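Brosthorpe Snack Drawer
README for the wrapper and packet collection

Welcome! If you like snack packaging even half as much as I do, you're in the right place. Brosthorpe is a set of photos and written notes on small snack packets: bars, puffs, twisted candies, little square pouches, the stuff that fills a desk drawer or the bottom of a school bag. I started it because I wanted somewhere to look up how packets sit, crinkle and overlap when you put them down on a real table, and everything I could find was a clean front-on product shot from a store page. Those are pretty, but packets don't look like that once they've been carried around for a day.

Version 2, September 6, 2019
Maintained by Larysa Hnatiuk

What you get

There are 83 packets in the collection at the moment. Each one has its own folder with photos and a short text note. On top of that there are 90 group layouts, where several packets share a table. The group layouts are my favorite part and I'd start there. Color does funny things when packets are side by side, and an orange that looks loud alone can go almost quiet next to a strong purple.

Folder layout

singles/ one folder per packet
groups/ one folder per layout
notes/ plain text, same names as the folders
index.csv the master list, one row per packet

The columns in index.csv are id, main_color, second_color, shape, state, size_class and remarks. I use plain color words. If a blue leans toward green I write "light blue" in main_color and put "turquoise" in remarks, so a search on blue still finds it. Orange and brown together get one column each.

Shape and state

Shape is what the packet is meant to be: square, long, rectangle, twist, tube, bag, or other. That makes 7 values and I'd like to keep it that way (I tried a longer list in May and kept mixing up my own categories). State is how it looks on the table: flat, puffy, tilted, crumpled, or folded. A packet can have more than one state, separated with a semicolon.

I love the crumpled ones. A wrapper with pinched ends never lands the same way twice, and the printing breaks up into little bits of white and blue that you have to squint at. If you're drawing or painting from these, go straight to the crumpled rows and have fun!

Group layouts

Most groups are loose rows. I go small to large from left to right where I can, and I don't straighten anything to make it neat. If one packet ends up lying over the edge of another, it stays, and the note says which ones touch.
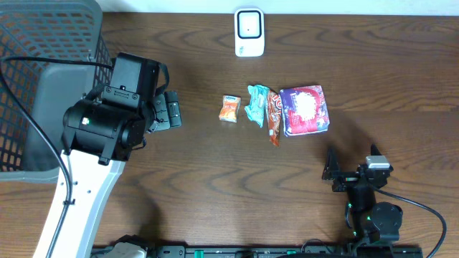

Small-to-large row on the dark wood table: orange packet, crumpled light-blue wrapper, long orange-and-brown wrapper, and the big purple-and-red package, with the long one overlapping it.

I keep coming back to this row. The wavy grain in the tabletop is busy enough to compete with the packets, and they still win easily. The fluffy white food on the big package pulls your eye over to the right, and then the long wrapper standing nearly upright next to it sends you back again. In index terms, the big one is rectangle and puffy, the blue one is twist and crumpled, and the little orange one is square and tilted.

Overlaps are written in the notes as "A over B". For pairs that only meet at the edges, I write "A touches B". Gaps aren't measured.

Size classes

S, M, L. These are by eye, within a group, so an L in one layout might be an M in another. I know that bugs some people. If you need real sizes, please use your own ruler and send me what you find, and I'll gladly add a column.

Brand names

I leave brand names out of the index on purpose. Plenty of the printing can't be read in the photos anyway, and I'd much sooner have a blank than a guess. Please don't add names from memory, even if you're sure you know the packet. Colors, shapes and the general look of the artwork are welcome.

Things I know need work

Purple and red share a lot of packets, and my choice of which one is main_color isn't consistent across the older rows. Tubes are thin on the ground. Shiny packets catch the light and lose part of their artwork, so check the singles folder before deciding that a patch is really white. There are also a few twists filed under "other" that I haven't gotten around to moving.

Good uses

Still-life practice, color studies, sorting games for kids, packaging classes, testing a labeling tool, or just browsing with a cup of tea. It's too small for any claims about snack packaging in general, so please don't quote it that way.

Adding your own packets

Yes please! Put the packet on a table, take at least one photo from above, write a note in everyday words, and add a row to index.csv. Crumbs are fine. Copy the Stevance folder if you want a template to start from; it's the tidiest one and has every field filled in. New ids go at the end of the list, and old ids never get reused.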